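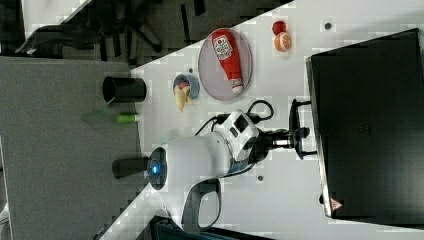

The homing offset on joint two was wrong by a small amount for most of the winter, and I had been correcting for it in software without realising. I found it in November when I moved the arm to the shared workshop at Astdale and re-ran the calibration from a cold start. The stored value was 2,923 encoder counts. It should have been a good deal lower. I have since deleted three separate fudge factors from the config file.

The controller is still the Petek board, running the motion code I wrote last year. The planner sends waypoints at a fixed rate and the board interpolates between them. I tried raising the buffer to 2,000 points and gained nothing except a longer delay when I hit stop, so it is back to 500.

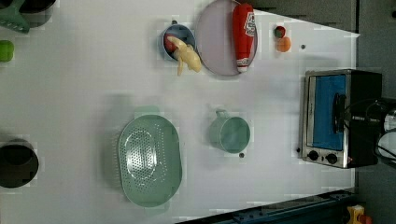 Stopping distance matters more than I had allowed for. Any move that ends in contact with something fixed has to slow down early, and the old profile didn't. Stavros Spahić suggested limiting the acceleration on the last stretch only and leaving the rest alone. It took an evening to write and another to find the sign error. 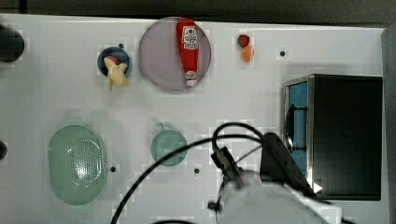 Cable routing is the next job. The present arrangement has enough slack for full reach, and the slack has to go somewhere. With the gripper up by the oven, the cables stand in an arc over the little teal pot and come back down near the colander, which is a lot of loop to leave over the work area. I want to clip them along the upper link and keep a short service loop at the elbow. The clips I printed for the Tolance arm are too narrow, so I'll redraw them with a wider mouth and a proper fillet at the base.

Config files are in the usual place, under the drarkgate branch. The old offsets are in there too, commented out.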